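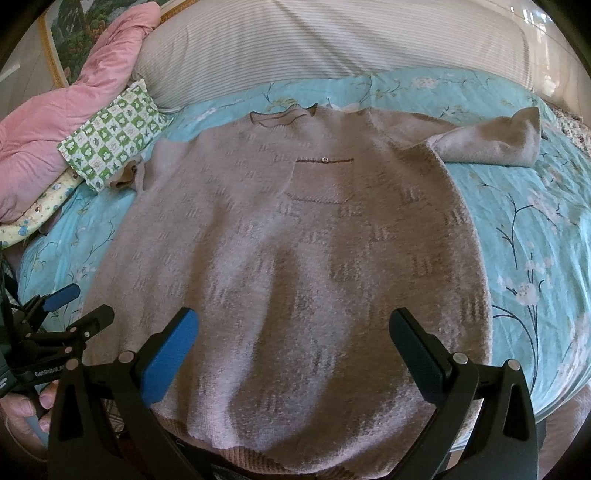

Fig. 1. Folding task, sweater face up, left sleeve tucked back, right sleeve bunched, both jaws open.

Unit 4: Recording demonstrations with hand-held grippers

Reading before lab: sections 1 and 2 of the Gatis handout. Jafarzadeh's notes on cloth state are optional.

4.1 Task definition

One episode is one complete fold of one garment. It starts with the garment flat and both grippers clear of it. It ends when the folded garment has been released and both grippers have been withdrawn. Anything recorded outside these limits is trimmed before upload.

Order of folds for long-sleeved tops:
1. Left sleeve in toward the chest.
2. Right sleeve in toward the chest.
3. Hem up to the collar.
4. Release and withdraw.

In Fig. 1 the left sleeve is tucked back toward the shoulder and the right one is bunched near the upper right of the sweater. A bunched sleeve is an accepted state. Do not stop to flatten it. The policy must see uneven cloth, and a set with only clean folds trains poorly.

4.2 Grasping

Approach with the jaws open. Close on the edge of the fabric, and keep clear of buttons and pocket openings. Knits stretch, so lift before pulling. If the jaws pick up the bedspread together with the garment, release and grasp again within the same episode. Mark it R in the log.

4.3 Background

Record on ordinary furniture. Patterned bedding is allowed and preferred for the second half of the set. Pillows and cushions may stay on the bed if they are clear of the garment.

4.4 Quota and grading

Each pair submits 200 episodes using at least 8 garments. Last term's best set had 178 usable episodes after review. Episodes marked R count in full. Episodes with a dropped gripper or a missing log line do not count.

Upload to the Vustis share under your pair number. Logs go to Mahtab Mazandarani and questions about grading to Roya Talebi. Sets are due Jul 26, 2019, before lab. Training runs on the Sullanach machine are covered in Unit 5.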